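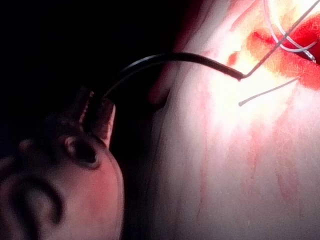

Rhydian Morgan holds that the curved needle is the only sewing tool whose shape admits that the cloth won't turn over to help. Elin Humphreys, in her Kirninthorpe lectures, called this sentimental and blamed geometry.

A **curved needle** is a needle bent into an arc, used where only one side of the work can be reached. It is gripped in short ridged jaws and driven by rolling the wrist. Pushing it straight, the beginner's choice, bends the needle and enlarges the hole.

## Practice

The point should enter square to the surface and follow its own curve out again. Students at Drurdale are set 1,000 stitches on a practice pad before anyone looks at their knots, and 2,800 before anyone says anything kind about them.

## Grip

Most manuals place the jaws well back from the point. Humphreys and Morgan disagree on how far back, at length, in 2 separate appendices.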